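# setley-giving-log

Hello! You've found the data card for the Setley community giving log. It's a set of plain CSV files that record what our company gave, lent, mended or turned up for in the town between 2019 and the spring of this year. I started it as a spreadsheet for my own sanity and it has grown legs, so I thought I'd better write down how it works before I forget.

Last tidied: May 7, 2023

## What's in here

- `visits.csv` – one row per outing (school repair days, the care home lunches, river clean-ups and so on)
- `hours.csv` – staff hours, one row per person per outing, with names swapped for codes
- `goods.csv` – things we handed over, with a rough value in pounds
- `partners.csv` – the 18 local groups we've worked with, and what sort of group each one is
- `notes/` – my typed-up scribbles, one text file per outing where I had any

Everything is UTF-8, dates are year first, and an empty cell means I don't know. A zero means zero. Please don't fill the blanks in with zeros, I spent a whole evening in May undoing exactly that!

## Where the numbers come from

Before 2021 it was all sign-in sheets, kept in a box file at the Andengate site. Candela Llorente typed most of them up for me (thank you, Candela, I still owe you lunch) and where she couldn't read the handwriting she put a question mark in the `check` column. I've left those in. There are 39 of them and I've only managed to settle a handful, mostly by ringing people up and asking whether they remembered painting a fence.

From 2021 onwards people fill in a short form on their phone, so you get proper start and finish times. It does mean the two halves don't quite match. The old sheets rounded everything up to the half hour, and the form rounds nothing. If you're drawing a line across the whole period you'll see a little dip at the join, and that's the form and not people losing interest.

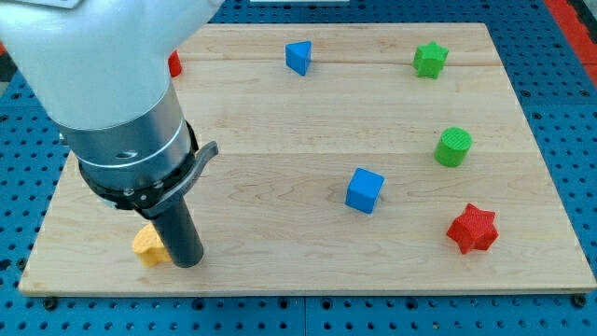

Travel time is the other thing that trips people up. We count it if the outing was more than 9 miles from the site and leave it out if it was closer. I didn't make that rule, it came with the job, and I've argued both sides of it over the years. There's a `travel_mins` column so you can take it off again if you'd like to compare us with someone who does it differently.

## Values in goods.csv

These are the wobbly ones. If we bought something new to give away, the value is what we paid. If it was second-hand (desks, mostly, and a frankly silly number of filing cabinets) then Evaristo Meléndez from stores gave it a price based on what he'd seen similar bits go for. He's good at it, but it's still one man's guess, and the column `value_basis` says `paid` or `guess` so you know which you've got. Almost 3 in every ten rows are guesses.

Staff time is never turned into money anywhere in these files. I get asked for that every year, and every year I say you're welcome to multiply it out yourself.

## Things I know are wrong

- The Krishnan Hall lunches appear twice in early 2020, once under the hall and once under the charity that ran them. Use `dup_flag` to drop one.
- Partner P07 changed its name halfway through and I kept the old code for both.
- There's nothing at all for the summer of 2020 except food parcels. We did other bits, but they never got written down.
- Two of the notes files have the wrong outing number in the file name. The number on the first line inside is the right one.

## Using it

Help yourself for anything non-commercial. A mention would be lovely, something like "Setley giving log, community team". If you publish a chart, please say whether you kept the question-mark rows in.

One firm ask: don't try to work out who the staff codes belong to. It's a small place and you probably could. A few people only signed up to the form on the understanding that their boss wouldn't be totting up their hours, and I'd like to keep my word to them.

## Loading it

Any spreadsheet will open it. If you're using Resevach, import `partners.csv` first or it'll grumble about missing codes, then do the others in any order. The notes folder doesn't import, so just read those with a cup of tea.

## Changes

- Added `travel_mins` for the older rows where I could find it
- Fixed the library book sale, which had somehow been logged as lasting four days
- Split `goods` from `visits` (it was one enormous file before, sorry to anyone who used it)

Spotted something odd? Open an issue, or leave a note in my tray if you're in the building.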